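祈り用ベンチ「Stida」を使ってみた感想

2023年7月23日

今日はミサから帰ってきて、お昼に冷やし中華を食べて、そのままの勢いで書いています。前に「買いました!」とだけ書いて放置していた、祈り用のベンチの話です。コメント欄で「その後どうですか」と聞いてくださった方、お待たせしました。

買ったのはJuntunenという工房の「Stida」というベンチです。ベンチといっても公園にあるようなものとは全然違って、正座した脚の上にまたがせるように置いて、そこにお尻をのせる低い台のこと。黙想会に行ったことのある方なら、聖堂の隅に積んであるのを見たことがあるんじゃないでしょうか。プレイヤーベンチとか祈り椅子とか、呼び方はいろいろです。うちの教会ではみんな「あの台」と呼んでいます(それで通じる)。

わたしが欲しくなったのは4月、復活祭のあとに一泊の黙想会に参加したときでした。沈黙の時間がとにかく長くて、座布団に正座で臨んだわたしは早々に脚がしびれ、神さまのことより自分のふくらはぎのことばかり考えていたんです。休憩のときに隣の方がそっと台を貸してくださって、次の時間に使ってみたら、あれ、静かだ、と。脚が静かなんですよ。脚が騒がないと、こんなに黙っていられるのかと思いました。

で、帰りの電車でもう検索していました。影響されやすい。

候補は2つありました。ひとつが今回のStida、もうひとつがGerulleyというメーカーの折りたたみ式です。Gerulleyのほうは黙想会で借りたのがまさにそれで、座り心地はわかっていたし、値段も少し安い。普通ならそっちを買いますよね。でも脚が蝶番で内側に倒れる作りなので、体重を前に移したときにかすかにキュッと鳴るんです。聖堂がしんとしているとこれが響く。わたしが鳴らしていたので間違いありません。沈黙の時間に自分が音源になるあの気まずさはもういいかな、というのが正直な気持ちで、脚が固定されているStidaにしました。

注文はIklowという通販の店からです。キリスト教用品の専門店というわけではなく、瞑想や茶道の道具なんかも一緒に扱っているお店で、ベンチの隣に香炉が並んでいたりします。最初はちょっと身構えましたが、問い合わせのお返事はとても丁寧でした。「膝が硬いのですが使えますか」という質問に、座面の高さと、厚みのあるマットを敷く方法まで書いて返してくださって、もうその文面で買うことを決めたようなものです。

届いた箱は思っていたより小さかったです。中はベンチ本体と、布の袋と、紙が一枚。組み立ては要りません。紙には置く向きの図が描いてあるだけで、説明らしい説明はなし。座面がほんの少し前に傾いていて、低いほうが膝側にきます。わたしは初日に堂々と逆向きに置いて、後ろにずり落ちそうになりながら晩の祈りを唱えていました。「なんか合わないなあ」と首をひねって、翌日に紙を見返して気づくという。皆さんは先に紙を見てください。

重さは829グラム。メーカーの表示にそう書いてあります。片手でひょいと持てますし、布の袋に入れれば肩から下げて歩けます。ただ脚が畳めないぶん、かさばるのは確かです。通勤バッグに入れようなんて思ってはいけません。教会に持っていくときは専用の手提げがもうひとつ増える感じで、雨の日は袋がびしょびしょになります。ここはGerulleyの圧勝です。

さて、肝心の座り心地。

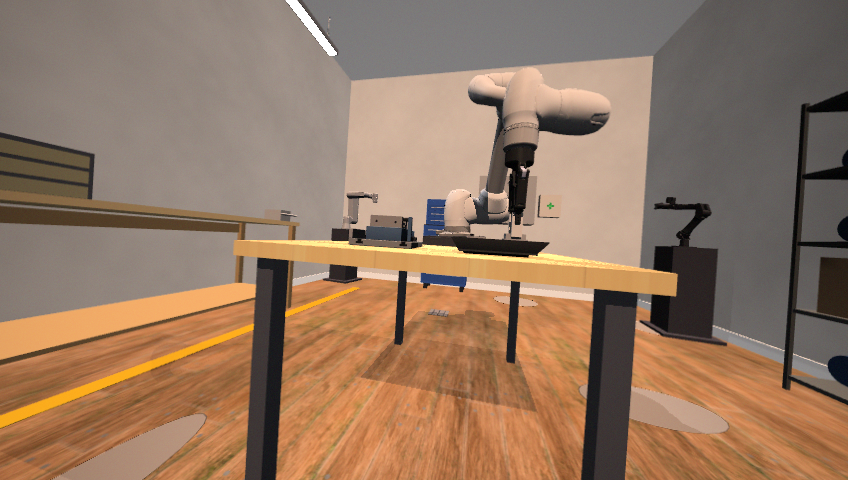
最初の数日は、よさがよくわかりませんでした。黙想会で感じたあの「脚が静か」という感覚が、家だとなかなか来ないんです。うちの床がフローリングなので、足の甲がまず痛い。座布団を敷くと今度はベンチの脚が沈んで傾く。毛布を畳んで敷いたら柔らかすぎて落ち着かない。結局、ヨガマットを二重に折って、膝から足先までを全部のせてしまうやり方に落ち着きました。ベンチの脚もマットの上です。これでぐらつきもなく、足の甲も無事。ベンチ単体で完成する道具だと思わないほうがいいです。床とセットで考えるもの、と言えばいいのかな。

マットが決まってからは、もう本当に楽です!腰がすっと立つので、背中を丸めて携帯を見ているときの自分とは別人のようです。座面の前側の角が丸めてあって、腿の裏に当たっても痛くない。薄手のスカートで座っても跡がつきませんでした。角の処理って写真だとなかなかわからないので、これは使って初めてありがたみを感じたところです。

音は、しません。これが目当てだったので声を大にして言いたい。体重を左右に移しても、前に深くお辞儀をしても無音です。うちの小さな部屋では時計の音のほうがずっと大きいくらいで、むしろ時計を別の部屋に移しました。

使っているのは主に朝です。起きて顔を洗って、お湯を沸かす前に10分だけ座ります。最初は意気込んで三十分と決めていたのですが、三日で崩れました。わたしの場合、長さを決めると長さのことを考えてしまうんですね。短くしてからは続いています。やることは日によって違って、その日の福音を読んでぼんやりする日もあれば、主の祈りをゆっくり一回唱えて終わる日もあります。眠くてただ座っていただけの日も、まあ、かなりあります。前に神父さまが説教で「祈りに失敗したと思う日も、そこにいたことには変わりない」というようなことをおっしゃっていて、それを都合よく支えにしています。

夜も試してみたのですが、夜はだめでした。姿勢が楽なせいか、寝る前の祈りの途中で舟をこいでしまう。一度、前のめりに倒れかけて棚に手をつきました。ロザリオを夜に唱える習慣のある方は、普通の椅子のほうが安全かもしれません。ちなみにロザリオ自体とは相性がいいです。手が自然に膝の上に落ち着くので、珠を繰っていて腕が疲れません。

聖書と一緒に使うのはちょっと工夫がいります。膝の上に開いて置くと目線がかなり下がって首にくるんです。わたしは低い書見台を前に置くようにしました。書見台は学生のころから使っている古いもので、高さがたまたまぴったりでした。これから揃える方は、ベンチに座った状態で目の前の高さを一度測ってみてから探すといいと思います。椅子用の高さのものだと首が今度は上を向きます。

聖体礼拝の時間にも、教会に持っていって使ってみました。うちの聖堂は前のほうに椅子を置いていない場所があって、床に座っても大丈夫なんです。結果、すごくよかった。すごくよかったのですが、立ち上がるときが問題で、ベンチをまたいだ脚を抜くのに少しもたつきます。静かな聖堂でもたもたするのは、それなりに恥ずかしい。コツは、先に両手を前の床について腰を浮かし、片手でベンチを後ろに引くこと。家で練習してから本番に臨みましょう。本番という言い方もどうかと思いますけど。

それから、床に座ることに抵抗がある方もいらっしゃると思います。礼拝の後で年配の方に「最近の人はお御堂で座禅みたいなことをするのね」と言われました。責める口調ではなくて、面白がっている感じでしたが、ちょっとどきっとしました。跪くのとは見た目が違いますし、背もたれのある椅子に慣れた目には目新しく映るんでしょうね。そのあと座ってみますかとお誘いしたら、膝がもう無理よと笑って断られました。教会によって雰囲気もあるので、持ち込む前に一言聞いておくのがいいかなと思います。プロテスタントの友人のところは、そもそも床に座れる場所がないそうです。

その膝の話です。膝が悪い方には、残念ながらおすすめしにくいです。普通の正座に比べれば曲がる角度は浅いのですが、膝を床につくことには変わりがないので、つくだけで痛いという方にはたぶん無理です。わたしは硬いだけで痛みはないほうなので、なんとかなっています。心配な方は先に黙想の家などで借りて試してください。わたしが行ったところでは自由に使わせてもらえました。

背の高さについてもひとこと。サイズはひとつしかありません。わたしは背が低めで、ちょうどいいです。夫に座らせてみたら「低い」と一言。脚の長い人(夫は自分で言いました)は、座面に畳んだタオルを一枚のせるといいみたいです。別売りのクッションもIklowに出ていましたが、タオルで間に合っているのでうちは買っていません。使った方がいたら感想を教えてください。

傷と汚れについて。脚の下の面に小さな擦り傷がつきました。教会のコンクリートの階段に一度置いてしまったせいなので、完全に自分のせいです。座面のほうは今のところきれいです。お手入れは乾いた布で拭くだけで、紙にもそれしか書いてありません。コーヒーを持って座るのはやめたほうがいいです。理由は聞かないでください。

保証は12か月ついています。壊れそうな部分が見当たらないのでお世話になることはなさそうですが、届いたときの納品書は念のため典礼暦のカレンダーの後ろに挟んであります。なくさないはず、たぶん。

値段のことも書いておくと、こういう単純な形のものにしては、やっぱり高いです。夫にも「板が三枚だよね」と言われました。その通りです。自分で作れる人は作ったらいいと思います。実際、うちの教会には自作のものを使っている方がいて、見せてもらったら座面の裏に聖句が鉛筆で書いてあって、それはそれは素敵でした。わたしはのこぎりを持つと周りが止めに入るような人間なので、買ってよかった側です。

あと、これは道具のせいではないのですが、置き場所をどうするか問題があります。出しっぱなしにしておくと、洗濯物を畳んで置く台になるんです。高さがまたちょうどよくて。朝、タオルの山をどけるところから祈りが始まるという日が続いて、さすがに部屋の角の、十字架の下あたりを定位置にしました。そこにあると、通りかかったときに目に入って、昼間でもふと座ることがあります。買い物に出る前にちょっとだけ、とか。買う前には思いもしなかった使い方で、今はこれがいちばん気に入っているかもしれません。

迷っている方向けに、わたしの感覚でざっくり分けるとこうです。持ち歩くことが多くて、黙想会や集まりを転々とするならGerulley。家の決まった場所で使って、たまに車か手提げで運ぶくらいならStida。音に敏感な人もStida。膝に不安があるならどちらも買う前に試す。椅子で十分祈れている人は、そのまま椅子でいいと思います。わたしも日曜のミサでは普通に長椅子に座っていますし。

そうそう、コメントで子ども用はないのかというご質問もいただいていました。商品ページを見たかぎりでは見つけられませんでした。日曜学校で使えたらかわいいですよね。ただ、うちの日曜学校の子たちに渡したら、まず橋になって、次にトンネルになって、ぬいぐるみが通ると思います。

次は、書見台の話か、巡礼に持っていったお弁当箱の話を書くつもりです。どちらが先になるかは、八月の暑さしだいということで。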